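Sorting plastics for the kerbside bin, part two

Last month I went through the numbers on the bottom of bottles and tubs. The council in Tirbridge has since changed its rules again, so part of that post is out of date.

The short version is that rigid containers marked 1, 2 and 5 still go in the yellow lid bin. Number 6, polystyrene, has been taken off the list in every form, including the clear hard type that looks as if it ought to be accepted. The sorting line at Urkgate reads the resin with an infrared unit, and anything the unit can't match drops onto the residue belt and goes to landfill. Dark plastics have the same problem. Carbon black pigment absorbs the light, so the unit gets no reading.

Size matters as well. Items under 32 mm across fall through the first screen with the broken glass. Loose lids should go in general waste unless they are larger than that.

I kept a tally of our own plastic through July. The total was 71 items, of which 24 had no resin code at all. Most of those were party goods, game parts and packaging inserts. Callum Pearce suggested a float test for the unmarked ones – polypropylene and polyethylene float in tap water, polystyrene and PET sink. It works on flat offcuts. Hollow shapes trap air and need to be held under and turned before you let go.

A sinking result still doesn't separate PET from polystyrene. Salt water will do it if you mix it strong enough, and I'll write up the ratios once I have a decent set of scales.
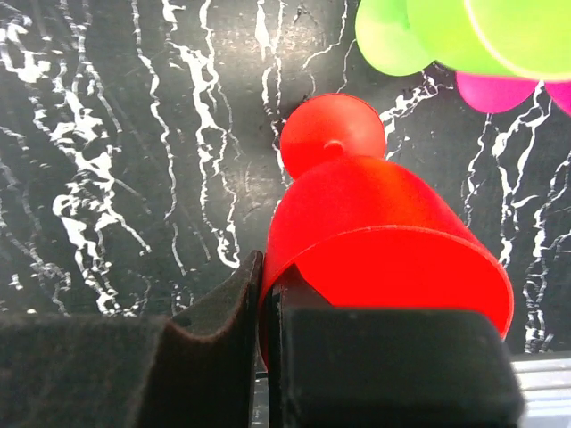
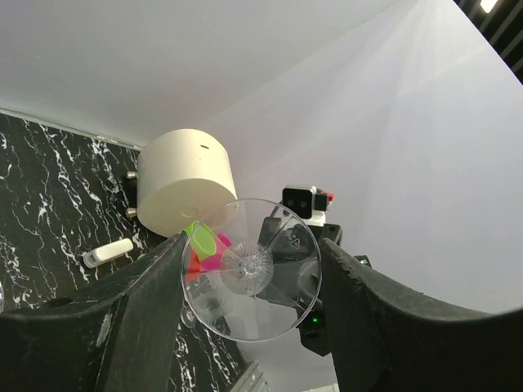 Red plastic game-piece shape, first photo; foot of a clear plastic stemmed glass, second photo.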